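Troralano mending shop to close its Steremach counter, keep the mail-in side

The walk-in counter at Troralano, the clothing repair shop on the lower end of Steremach, will close at the end of April. Mail-in repairs carry on. So does the Thursday-style late pickup, though only for orders already in the system.

The shop put the news on its door and then on its website a few hours later. Rent is the short answer. The lease on the street-front unit runs out in spring and the new figure was $4000 a month, up from $3000. Troralano says it made an offer in between and did not hear back in time to plan around it.

The back workroom is on a seperate lease and stays. Same phone number, same mailing address. Sewing, patching, zippers, hems and linings all still on the list. Leather is off the list for now – no word on when it returns.

Customers with clothes on the rack have until the last day of April to pick up in person. After that, anything left goes into boxes in the workroom and gets mailed at the shop's cost inside the state. Out of state, the customer pays postage. Tickets are needed either way. Lost the ticket? Call with the phone number the order was placed under.
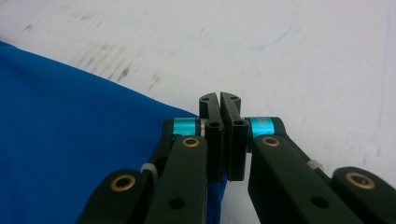
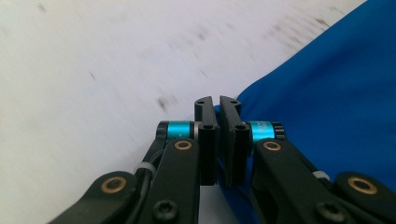 LOCAL BUSINESS

Troralano opened as a zipper and hem counter and grew when two dry cleaners nearby quit doing alterations. The shop says it handled 600 walk-in jobs in its busiest month, most of them coats. Mail-in was added later and now brings in more than half the work.

Prices do not change with the move. A basic hem stays at the posted rate, and the rush fee still applies to anything wanted in under 4 working days. Free button replacement with a paid repair also stays, as long as the customer sends the button. Matching buttons from the shop's own drawers will be charged seperately.

Two stores on the block have agreed to take drop-offs. Nghiêm, the fabric store across the street, will accept bagged and tagged clothes during its regular hours starting in May. Sokora, the shoe repair stand by the bus stop, will do the same but mornings only, until noon. Neither one will quote prices or take payment. Bags and tags can be picked up at both places, no charge.

One thing to know on drop-offs – pin the spot. Mark the hem or hole with a safety pin and write a short note. The counter staff used to do this with the customer standing there. Without the note the shop will call before starting, and that can add a couple days.

Fittings are the real loss. Wedding and formal wear orders need one, often two, and there is no room for a fitting area in the back. Troralano will finish the formal orders it has already accepted and is not taking new ones. It is handing out a list of other tailors in the area, available at the counter through April.

Gift cards are still good and do not expire. They can be used on mail-in orders by writing the card number on the order form. The shop is no longer selling new ones.

As for the front unit, no new tenant has been anounced. The landlord's listing went up this week and shows it as available from May, retail or office use. The sewing class that met there in the evenings is looking for a room – anyone with a space that has decent light and a few outlets can leave a message on the shop's main line.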